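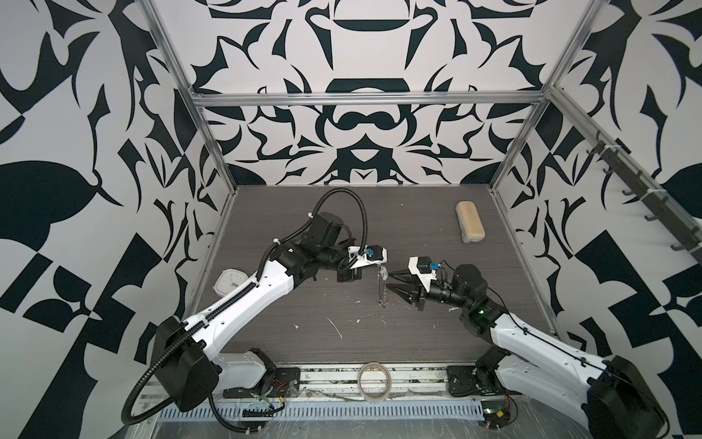 Besbridge, 2019-09-26

Well, the curtains are finally up in the front room, and I have a stiff neck and a whole new respect for anyone who sews for a living. A few of you wrote in after the May newsletter asking how it was going. Slowly! I had bought the fabric by then and was mostly walking past it.

I got it from the remnant table at Julden, the mill shop out past the bridge. If you haven't been, go early and bring a snack, and measure your windows before you leave the house. I did not measure my windows. I guessed, and came home one panel short, and had to drive all the way back and hope the bolt was still there (it was, under a heap of corduroy).

The part that ate my summer was matching the pattern. I've made plain curtains before and thought I knew what I was doing. With a big print you have to line up every repeat at the seams, so you waste a lot more cloth than you'd think, and if you cut one length upside down you'll see it every single evening when you sit down with your tea. I cut one length upside down. It's now a cover for the ironing board and I'm quite fond of it.

If you're planning something like this, buy an extra repeat for each panel after the first. Pin across the seam instead of along it, and put in more pins than seems reasonable. I also basted mine by hand, which my mother always told me to do and I always skipped. It took two evenings in front of the TV and saved me from ripping out the whole left side again.

Lining was the other big question. I went with plain cotton from Alvarado because the room gets the afternoon sun and the old curtains had faded to the color of weak soup. Blackout lining would have been better for the fabric, I suppose, but it's so heavy, and my curtain pole is already hanging on by faith and one good screw. The hems are 4 inches deep, double turned, and I let the curtains hang for a week before I sewed them. They dropped more than I expected, especially on the side by the radiator.

I'm still not sure about the heading tape. I used pencil pleat since it's what I had in the drawer, and it looks a bit school hall when they're open. Closed, they're lovely. I keep closing them at three in the afternoon just to look.

Next up is the landing window, which is an odd shape and will probably get a roman blind. Somebody at the Zosano craft fair sold me a kit with eight rings and a very long cord, and the instructions seem to be for a different kit altogether. If you've made one that goes up straight, please write and tell me how! I've got leftover fabric to swap too, nothing huge, mostly good for cushions. Drop me a line and I'll put a bundle in the mail.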